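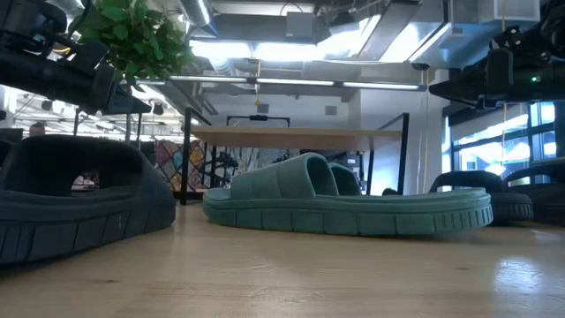 Page last changed Apr 13, 2025

Shoe notebook, pairing and shelving the slides

Picking up from the last page, where I was still grumbling about the labels. I have given up on the labels. The Floso slides go by color from now on, and if anyone on the Kenerora side wants a proper code for each pair they are very welcome to come and write them on (bring your own marker, mine is dying).

The trouble with slides is that they all look alike until you put them next to each other. The dark gray and the dark blue are the worst. I was sure I had matched them in the bin, and then I got them out on the wood under decent light and had to start over. The lighter green is easy, you can find its partner from across the room, and so I have been doing that pair first every time just to feel I'm getting somewhere. My advice is to look at the straps before the soles. The chunky treads catch your eye, but they're so much the same from one shoe to the next that they won't help you tell a left from a right.

I also want to write down that the little rack is better than I gave it credit for back in November. I called it flimsy then, and I take it back.
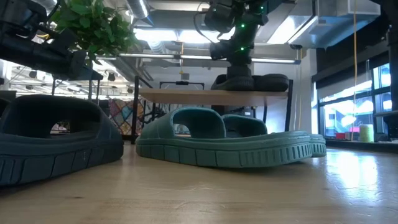
The board takes one pair side by side very nicely, toes pointing the same way, and I wouldn't try to squeeze a second pair up there. I did try, on an earlier day, and spent a good while picking shoes up off the floor. The black ones are the right choice for the top, to my mind -- you can see them against the pale wood from anywhere in the room, and the greens can wait down on the table until their turn.

Things to keep an eye on, mostly for me. The soles pick up dust, and dust travels, so wipe the tabletop between rounds. Keep the plant well watered but not on the same day as the shoes, please, as I don't want drips on the wood. I've budgeted 11 rounds for the spring with 2 rests in each, and I'd like to hold to that even when it feels slow. The 200 paper tags we ordered from Ocampo can go back in the drawer, or be bookmarks.
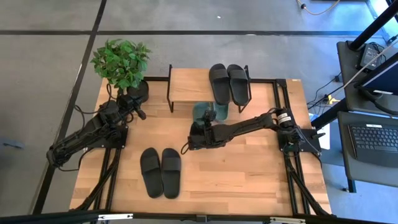

Stusville: I'd keep some of the tags! Color works fine while every pair is a different one, but we have 3 more pairs coming and two of those are black. Could we tag only the black ones, on the inside of the strap? I also think the rack should stay at the back of the table, where sleeves don't catch it.

Fair point about the black ones. I'll dig the tags out again and try the strap idea on the next round, and the rack can stay at the back.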